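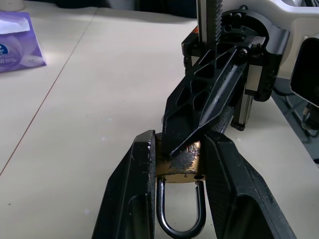 *铜的那把。黑斑还没擦，字也快磨没了。*

2020年7月31日，星期五

先写锁，别的回头补。下周就要交地下室，今晚还有一堆箱子没封口，我大概只有泡一壶茶的工夫。

地下储藏间的门上一直挂的就是这把。黄铜锁体，方方正正一块，正面斑斑驳驳，一片一片发黑。锁梁倒是亮的，亮得能照出东西，跟锁体放一起像两个年代的。锁体一头刻过字，现在很浅，我凑到台灯底下歪着头看了半天，放弃。厂家名？型号？不知道。Kha Dương 说拿铅笔在纸上拓一下就出来了，我拓了，出来一片灰。

锁是房东留下的。三年前搬进来那天 Kalliopi Lazaridis 太太给了我一串钥匙，大门、信箱、屋门，还有一把小的，系了根绿毛线。她说这把是"下面的"。我当时以为下面是指楼下的自行车棚，拿着它去捅了人家自行车棚的门好几次，还怪锁不好用。后来是 Christos Zervas（住我对面，当时我们还没说过话）看不下去，把我领到地下室最里头那扇木板门前面。喏，这个才是下面的。

所以这锁跟我认识的第一个邻居是连在一起的。好像不值得写，还是写了。

**关于这锁怎么难开**

钥匙插进去，先要往外退一点点，一丝丝，再往右拧。直接插到底拧不动。冬天更难，得把锁握在手里捂一会儿。下雨天我一般放弃，等天晴再去拿东西。有一年圣诞的彩灯就是这么没挂成的，一直下雨，等天晴已经一月了。

锁弹开以后锁梁不会自己跳起来，要拽。拽的时候指甲容易劈。我在门边的钉子上挂了一根鞋带，专门穿过去拽它用的，这个土办法用了快两年。鞋带今天也拆了，扔了，黑得不能看。

上个月开始更糟，钥匙能拧，锁梁卡着不动。去 Triantafyllou 问（转角那家五金店，卖钉子也卖猫粮），店里的小伙子看了一眼就说，你往里面喷过油吧。

喷过。喷过好多次。厨房里拿的那种也喷过。

他说油会粘灰，灰越积越多，最后里面跟胶一样。要先洗干净，再上石墨粉。给了我一小瓶 Wandix 的石墨粉，瓶口细细长长的，像眼药水。我问洗用什么洗，他说煤油或者酒精都行，别拿水。我又问那要不要拆开，他说这种锁拆不开的，拆开就装不回去，你别动那个念头。

我本来确实动了那个念头。

**洗锁**

昨天晚上弄的。记一下步骤，下次（希望没有下次）好查：

- 果酱瓶，倒酒精，没过锁体就行。
- 锁梁朝下放进去，钥匙孔泡在里头，晃。
- 倒掉，第一遍的水是茶色的，恶心。换新的再晃。
- 钥匙沾着酒精进进出出，擦干净，再进再出。
- 竖着控干，放一夜。急不得，我急了一次，半夜爬起来试，没干，白试。
- 石墨粉挤两下，就两下。挤多了到处黑，洗手台现在还有一道。

今早试的。插，拧，咔哒。不用退那一丝丝了！拧的时候声音也脆，跟以前那种闷闷的不一样。站在厨房里开了锁、关了锁，开了又关，茶都凉了也没喝。三年啊，我以为它天生就这个脾气，冬天还给它捂手，原来就是我自己一年年往里头灌油灌的。

锁梁还是要稍微拽一下。不过手就行，不用鞋带。

外面的黑斑没弄。Kha Dương 在电话里一直劝我擦，柠檬加盐，或者番茄酱，抹上等一会儿，擦出来金灿灿的。我信，她家的铜锅我见过，能当镜子。可是我想来想去还是算了，本来就不是我的东西，还给房东太太的时候忽然变得金灿灿的，她可能都不认得。而且那点字已经那么浅了，再擦怕是一点都不剩。

**储藏间里都有什么**

既然说到这了，清单也抄一份。锁打不开的那几个礼拜我在脑子里把里面的东西想得特别美好，以为有一个藤编的野餐篮，以为有好几瓶没开的橄榄油。开了门：

野餐篮没有。我到现在都不知道那个篮子哪来的，可能是在别人家见过。

橄榄油有一桶，过期的。

Horkby 的小柜子，拆成板的那种，螺丝装在一个信封里，信封上是我自己写的"重要!!"。板子少一块。我把整个地下室都翻了，少的那块在我床底下，垫着床垫的一个角。想起来了，是第一个冬天床塌了一块，临时垫的，临时到今天。这下床也得重新弄。

冬天的被子两床，用真空袋抽的，其中一袋漏气，已经鼓得跟没抽一样。没发霉，晒一下午就好。昨天晒在阳台上，楼下有人抽烟，又得再晒。

一箱书。一箱写着"书"的箱子里是锅。

Mirjam Smits 的滑雪靴。她两年前回去的时候说放一个月。昨天拍给她看，她回我一长串感叹号，说以为早丢在机场了，又说她现在脚大了半码，问我能不能穿。我不能穿。谁要？有人要就留言，来拿，不寄。

坏的电风扇。不知道为什么要把坏的电风扇搬下去锁起来，谁会偷啊。扔了。扔之前手欠插了一下电，转了。又搬回来了，现在就对着我吹。

一只装满瓶盖的罐子，前任房客的，或者前前任的。Kalliopi 太太说不要，Christos 要走了，他没说干什么用，我也没问。

还有一个铁皮饼干盒，里面全是钥匙。这个等下单说。

**饼干盒**

满满一盒钥匙，没有一把我认得。有长柄的老式那种，有细得跟发卡一样的，估计是开行李箱或者日记本的。我一把一把拿去试这把铜锁，别问为什么，明明我手里就有那把系绿毛线的。就是想知道。

有一把能开。

旧的，比我那把厚，齿也磨得圆了。插进去很顺，拧也很顺，反而比我那把顺。我拿着两把比了半天，齿形是一样的，我那把第三个齿矮了一点点。所以我那把多半是后来配的，配得不太准，要退那么一丝丝才对得上，这么一想又不能全怪油了。也可能两样都有份。锁这种东西我真的不懂，懂的人看到这里请不要骂我，请留言。

拿去给 Kalliopi 太太看，她把眼镜推上去看了好一会儿，说是她先生的，一直以为掉海里了。说他那年夏天从船上跳下去游泳，口袋里有钥匙，上来就没了，全家吵了一架，然后去配了新的。结果在饼干盒里。她没有再往下说，给我切了一块西瓜，又切了一块让我带给 Christos。

钥匙留给她了。绿毛线的那把交房那天再还。

**新锁**

东西要搬去 Bramo 的仓库，小隔间，月租，要自备锁。我跟前台说我有一把黄铜的挺好，他说那是你房东的吧。对哦。

于是又去了一趟 Triantafyllou。墙上挂了一整面锁，我站那里看傻了，小伙子问我隔间门上的扣眼多粗，不知道，回去量，下午再来。买了一把 40 毫米的，普通的，配两把钥匙。一把我拿着，一把放 Christos 那儿，万一我人不在，要取什么他帮我跑。

Bramo 发的隔间号是 957，抄在这里，免得我又把那张纸弄丢。（写完想想把隔间号放网上是不是不太好。反正没写哪一家门店，里面只有锅和漏气的被子，算了。）

新锁好开得很，一插一拧就弹起来，轻飘飘的，没什么分量。拿惯了那块铜疙瘩，总觉得新的这把像玩具。也许用几年就好了。这回坚决不喷油，Wandix 那瓶我塞在随身的包里，跟牙刷放一块儿，希望别漏。

漏了再说。

**打包的几件小事，趁记得**

胶带买窄了。宽的那种一道就能封住，窄的要来回三道，撕得我虎口疼。

锅和锅盖要分开包，中间塞毛巾。我上次搬家是摞着放的，最上面那个锅盖的把手就是那次断的，用到今天，拿筷子别着。

螺丝一律装信封，信封一律贴在它那块板子上，不要单放。"重要!!"写了也没有用，写"Horkby 柜子，左边门"才有用。

箱子上面写字写侧面！写顶上一摞起来就看不见了，这条我每次搬家都知道，每次都写顶上。今天又写了好几个顶上，懒得改。

Nektarios Tzavaras 星期天开车来，他那个后备箱放不下床板，得斜着从副驾驶上方穿过去，所以我不能坐他的车，得自己坐公交过去等他。隔间钥匙在我身上，别他先到了干等。记得提前走。记得带水。还有他上次借我的手电筒，要还，现在压在哪个箱子里了我不知道，可能是写着"书"的那个。

对了，滑雪靴先放在门厅，Mirjam 说再想想。

评论里上回有人问阳台那盆罗勒怎么办，Kalliopi 太太收了，她说反正之前也都是她在浇。我还以为是我浇活的。

茶没了，去封箱子。铜锁现在挂回木板门上了，空锁着，里面就剩一把扫帚，明天早上最后扫一遍地，扫完拍张照给房东太太，然后上楼把冰箱断电。

冰箱里还有半个西瓜。Christos 你要是看到这篇，过来吃。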